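Does Anyone Need a Folding Method? Gunārs Hunt Says Yes

Gunārs Hunt charges $70 to teach a person how to put away a sweater. He has taught 172 people so far, most of them in Viltville, and he says none has asked for the money back. I asked whether that might be politeness.

"Could be," he said. "People are polite about closets."

Hunt worked for 19 years in the stockroom at Peeters before he started giving home lessons under the name Fluvport. His main claim is that hangers ruin knitwear and that most people who fold theirs do it badly. The first half I'll accept. My own shoulders have had hanger bumps in them since college. The second half sounded like something a man selling folding lessons would say.

His method starts on the bed. The sweater goes down flat with the front facing up, sleeves out to the sides, and you smooth it from the collar to the hem before you fold anything. Hunt is strict about the smoothing. I said a table would do the job better, and he shook his head.

"A table is harder and it's usually full of mail," he said. "Cable knit is thick. If you bunch it, the bunch stays in there all season."

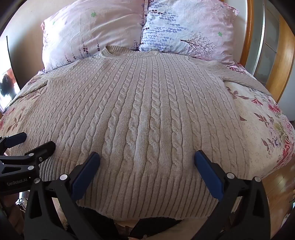
What the skeptics say

Fergus Nisbet, who runs a laundry in Usthorpe, has heard the pitch and isn't buying. He agrees that a heavy sweater belongs on a shelf. He doesn't agree that it takes a lesson to get it there.

"Sleeves in, bottom up, done," Nisbet said. "My mother did it standing in the hallway."

I read that back to Hunt, who took it well enough. He said folding in midair pulls one side longer than the other, and that he can spot it in a drawer. When I asked for proof, he had none to offer - only that he had looked in a lot of drawers.

We did agree on stacking. Hunt allows 2 thick sweaters to a pile, which seems stingy until you have tried to pull out the bottom one. I went home and tried his way on an old cardigan. It took longer than mine and came out flatter. I'm still not sure I'd pay for it.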